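Notas do orador
Têxteis para a casa: gama, acabamentos e condições de fornecimento
Sessão da manhã, auditório 2

Abertura

Agradecer à organização e aos representantes das empresas Skuno e Hilulmont. Cumprimentar em particular a Dra. Orvokki Peltonen, que modera o debate. Recordar que as perguntas ficam para o fim e que a tabela de preços não será discutida em sala.

Enquadramento

A Bamitz dedica-se à confeção de cortinados, reposteiros e respetivos acessórios para hotelaria e para o comércio de decoração. No último exercício foram expedidos 3.666 pares de cortinados confecionados, repartidos por 14 mercados. Deve sublinhar-se que este volume respeita exclusivamente a artigos com bainha e cabeção terminados em fábrica; o tecido a metro é objeto de contabilização própria.

Passar ao diapositivo seguinte. Pausa breve.

Matérias e cores

A coleção assenta em linho lavado, algodão de trama fechada e mistura de linho com viscose. A paleta mantém os tons de areia, marfim e tabaco, aos quais se juntou este ano um verde seco, desenvolvido a pedido da Hilulmont. Chamar a atenção para a tolerância de cor entre lotes: as encomendas destinadas a uma mesma fachada devem ser colocadas de uma só vez. Quem tenha obras faseadas deve comunicá-lo ao serviço comercial antes da confirmação, para que o tecido fique reservado.

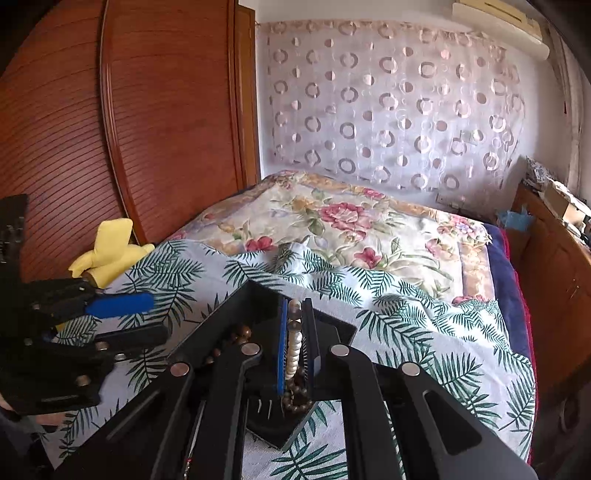
Os abraçadeiros e as franjas decorativas constituem a parte da oferta que mais cresceu e, simultaneamente, a que suscita mais dúvidas de especificação. O comprador deve indicar o comprimento do abraçadeiro já fechado, o tipo de argola e o lado de fixação. Nos modelos com contas, pede-se ainda a sequência pretendida: uma conta grande translúcida, acastanhada, outra mais escura e depois a fila de pérolas branco-creme brilhantes é uma ordem que funciona bem junto do linho marfim, e as contas pequenas castanho-escuras ligam-na aos tons de tabaco. Na ausência de indicação, o pedido fica suspenso até resposta do cliente.

(Se houver tempo, fazer circular o mostruário de franjas pela primeira fila.)

Ensaios e manutenção

Os ensaios de solidez à luz e de estabilidade dimensional são realizados pelo laboratório Zieliński. Referir que o linho lavado admite lavagem doméstica em programa delicado, ao passo que os abraçadeiros com aplicações devem ser retirados previamente e limpos com pano húmido. A etiqueta de conservação acompanha cada par e está redigida em 5 línguas.

Prazos e condições

As encomendas entradas até ao final de abril são expedidas antes do verão. Para quantidades superiores a duas dezenas de pares, o prazo é fixado caso a caso. As amostras de tecido são gratuitas; as amostras de passamanaria são faturadas e o respetivo valor é creditado na primeira encomenda. Não se aceitam devoluções de artigos confecionados por medida, salvo defeito de fabrico comunicado por escrito.

Debate

Dar a palavra à Dra. Peltonen. Pergunta provável: disponibilidade de forro opaco na largura dupla. Resposta: disponível em branco e em marfim, sob consulta. As fichas técnicas encontram-se na mesa à saída do auditório.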